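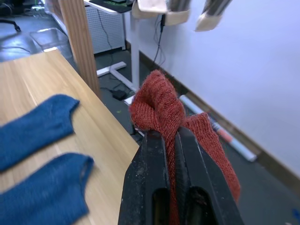 Ticket: Left gripper drops socks at handoff, right one is fine
Status: open
Queue: Dramgate gripper trial
Opened: Tuesday, Stodport bench

Hi again, me with the sock problem! We've got the two arms set up to compare the old finger profile with the new one, both on Toraren controller firmware, and the left side (blue collar) keeps letting go a moment too early. Right side (green collar) has the same close force, same speed, and holds on just fine.

What I've tried so far:

1. Bumped the close delay from 700 ms to 2000 ms. Slower, obviously, and I still got 4 drops in 30 picks.

2. Re-zeroed the left fingers and picked a blue sock off the board from directly over it. I left the hanger up with a couple of socks on each side so the planner had to deal with the clutter.

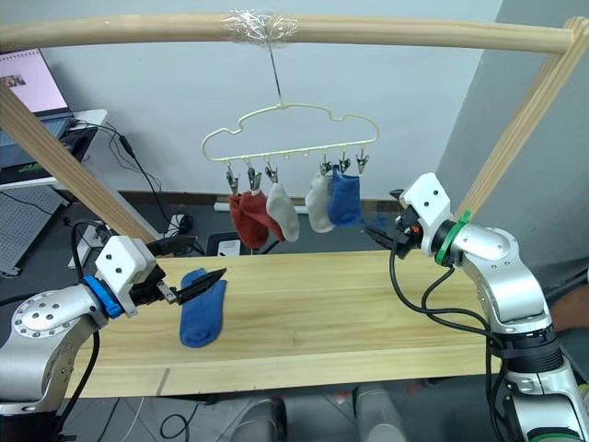 3. Swapped the two gripper cables at the controller end. The fault stayed on the left, so I'm calling the cables good and putting them back.

4. Had the left gripper hold a sock by its top edge over the board with the right one open and waiting. This is the pose where it usually goes wrong – the fingers read "closed" but the force number sags.

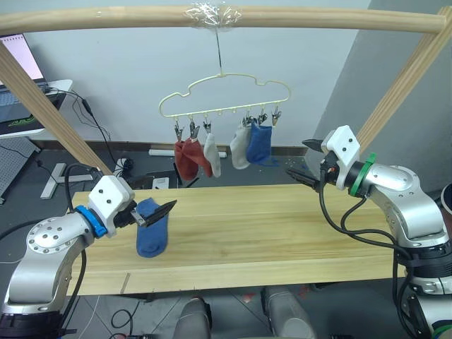

My hunch is the finger pads, or else the force offset in the Humphreys config got copied over from the other arm. Could somebody send me the stock left-side values? I'd love to rule that out before I start unscrewing things – last time I lost a whole afternoon to one tiny screw.

I'll leave both arms on the current settings until I hear back. Logs are attached for steps 1 and 4.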